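手和夹爪,换着用了一个多月

三月初把 Nurkix 的手装上之后,我一直想写一篇记录,拖到现在。中间换过两次控制器固件,前半段的数据有一部分不能和后半段放在一起比,所以下面写的以后半段为准。

先说配置。机械臂没有换,控制器是 Satine,手腕相机是 Clundex 的小号那款。末端有两种:一种是 Nurkix 的多指手,一种是 Kiss 的紧凑型夹爪。两种末端的法兰孔位不一样,中间要加一块转接板。转接板是 Ferenc Csonka 画的,第一版厚了,装上以后相机视野里有一条黑边,第二版改薄就没有了。

接线是最花时间的部分。多指手的线比夹爪多,走线的位置如果太靠外,手腕转到底的时候线会被绷紧。我最后在前臂上留了一个线环,弯得大一点,看着乱,但手腕可以转满行程。夹爪只有一根线,也按同样的办法走,省得每次换末端都要重新想一遍。

然后说相机。手腕相机离手指很近,好处是指尖和物体的关系看得清楚,坏处是手边一旦有大块的东西,画面就被占掉一大半。拿杯子、盒子时不太有这个问题,碰到布就很明显。

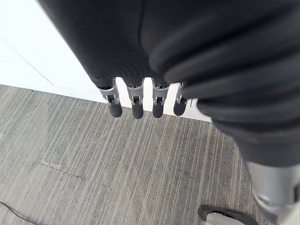 手腕相机的视角:深灰色的罗纹布搭在手上,四个黑色指尖朝下。

遇到这样的画面,只靠手腕相机做判断不太行。手指还看得见,布的上边和右边却都在画面外,程序不知道该往哪边走。我试过把曝光调高,暗部的纹理是多了一些,可是背后的白墙也跟着过曝,对找布边没有帮助。后来改成手腕和头部两路一起录,布类的任务以头部那路为主,手腕那路只用来看指尖。

Clundex 这台相机本身没什么可挑的。自动白平衡我关掉了,开着的时候从白墙转到地毯,颜色会跳一下。对焦固定在近处,远一点的东西有点软,能接受。

多指手拿布比夹爪舒服。几根手指并排压下去,布是一片一起起来的,不像夹爪只揪住一个点,提起来就成了一个尖。它的问题在松手。指尖是圆的,表面有点涩,针织布容易挂在上面,手指张开了,布还跟着手走。我加了一个动作,张开以后手腕往回转一点再抬,挂布的情况少了很多,没有完全消失。

另外多指手的力控参数比较难调。Satine 的界面里每个关节的电流上限都要单独填,默认值是 2,000,我一开始没动它,抓软的东西偏紧。降到一半以后抓布没问题,抓瓶子又会滑。现在存了两套参数,换任务时手动切。界面上没有快捷方式,只能去文件里读,希望下个版本能加一个下拉菜单。

夹爪这边简单得多。只有一个开合量,一个力,调完就不用管了。它的外形短,能伸进窄的地方,这一点在厨房的台面上很有用。水槽旁边立着水龙头,多指手从上面下去,手背常常离龙头太近,规划器会绕很远。换成夹爪以后,路径短了,动作看起来也正常。

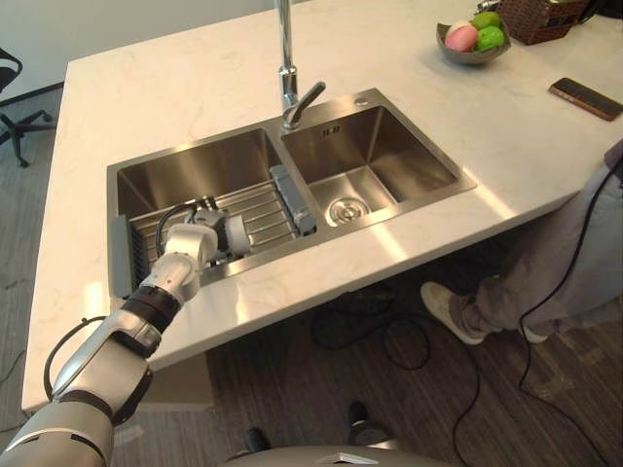

水槽这一带我花了比较多的时间,主要是不锈钢反光。深度相机对着槽壁会出现一块一块的空洞,沥水架的细杆更麻烦,杆和杆之间是暗的缝,深度图里有时连成一片,有时断成几截。我现在的做法是不相信槽里的深度,先用彩色图找到沥水架的位置,高度用事先量好的值。这个办法很笨,架子挪了就要重新量,但是比让夹爪慢慢往下探要稳。

下降的最后一段我把速度限得很低,再加一个力的阈值,碰到硬的就停。阈值太小也不行,手臂自己运动时的抖动就会触发,停在半空中不动。Satine 的日志里能看到每次停下的原因,这个功能我很喜欢,查问题省了不少时间。

录数据的情况:两种末端各排了 50 个任务,布类和厨房类都有。多指手那边计划录 2,000 条,夹爪也是 2,000 条。多指手目前能用的有 622 条,进度慢,主要是前面说的固件问题,换固件之前录的关节角有偏移,我没有找到可靠的修正办法,干脆全部不用了。夹爪不受影响,角度偏一点对开合没什么关系。

遥操作的手感也记一下。夹爪用手柄就可以,扳机对应开合,新来的人练一个下午基本能上手。多指手要戴手套,手套的标定每个人都要做一遍,戴久了还会漂,我一般录半个小时就重新标一次。Ferenc 的手比我大一圈,我标好的参数他完全不能用,拇指的位置差得很多。

要是只能留一个,我会留夹爪。我手上的任务多数是拿起、放下、推开,夹爪够用,坏了也容易修。多指手我还是会继续用在布上面,叠毛巾、翻衣服这一类,夹爪做起来确实别扭。抓薄的硬片,比如卡片或者盘子边,两个都不理想,夹爪稍好一点。

还没有试的:给指尖套一层滑一点的布料套,看看松手时挂布会不会再少一些;还有把 Clundex 往后挪两厘米,让出一点视野。转接板要再改一版,Ferenc 说图已经画好了,等打印出来再装。装上以后相机要重新做手眼标定,到时候我把标定的步骤单独写一篇。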